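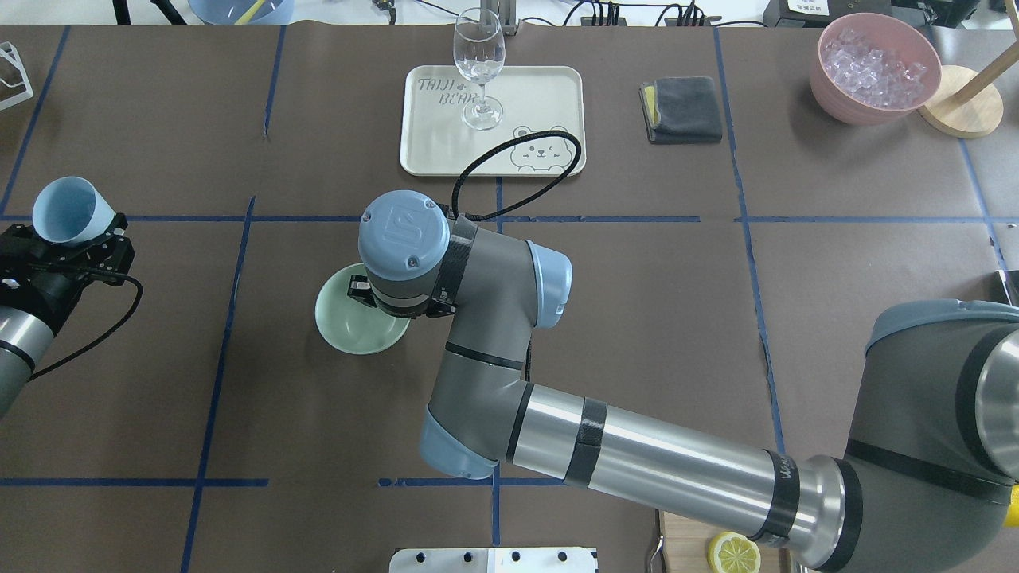 Lalitz Home Bar Set
Item 3824
Sold by Viletix
Ships in 2 cartons

Most home bar sets are a shaker and a lot of packaging. We nearly passed on the Lalitz for that reason, and we still think a few of its parts are hard to justify. Read the notes before you order.

What's in the set

Serving tray with rounded corners
Stemmed wine glass, clear
Ice bowl, pink
Ice scoop, stainless steel
Cutting board, light wood
Garnish bowl, mint green
Bar cloth, dark gray

Fruit, ice, knives and sponge not included.

Our notes

The maker calls the tray "generous." It holds one wine glass with room to spare. Put a bottle next to it and you will start to wonder who wrote the copy. A stemmed glass can also tip over on any flat tray if you carry it in a hurry, and the rounded corners do nothing about that. Use both hands.

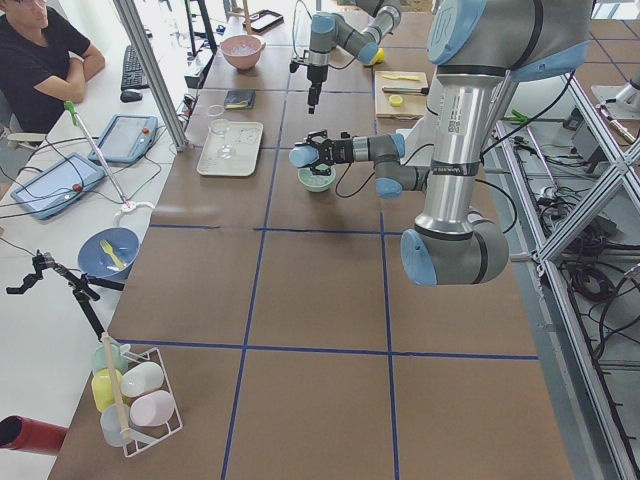

The cutting board is for garnish and should be treated that way. A lemon slice and a couple of small knives fit on it fine. Saranya Shetty, who buys barware for us, tried to prep for a dinner party on hers and went back to her big kitchen board before the second lime.

The scoop is the piece we would keep if we had to send the rest back. Tongs look better in a catalog, but they are slow when four people are waiting. Rinse it and dry it by hand. 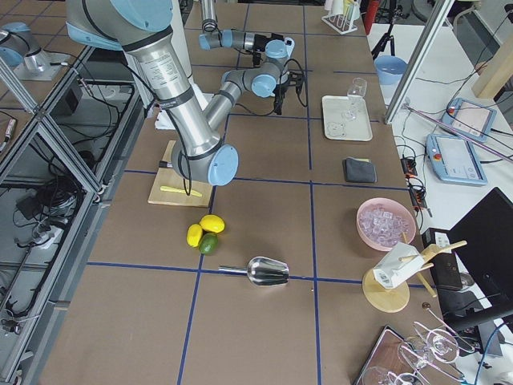 Stainless steel ice scoop, with lemons, a lime and the cutting board.

About the ice bowl: it has no lid, and the product sheet we were sent says it "keeps ice party-ready." We asked for how long and got no figure. Plan on refilling it.

We have the fewest complaints about the garnish bowl. It is round, small and a pale green that you will either like or not. Lalitz offers no other color. Wedges, olives or peanuts are about its limit, so don't plan on serving salad from it.
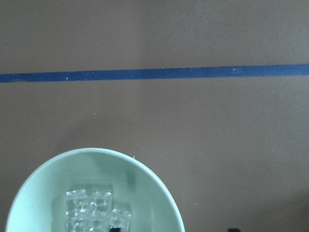 It can be ordered alone as item 1791 if the rest of the set doesn't tempt you.

Care

Wash the glass by hand. Wipe the board and stand it up to dry. Don't soak it. Wash the cloth once before using it on glassware.

Returns

Unused sets only, in both original cartons. Questions about missing pieces go to Ashwin Kotian at the Viletix parts desk.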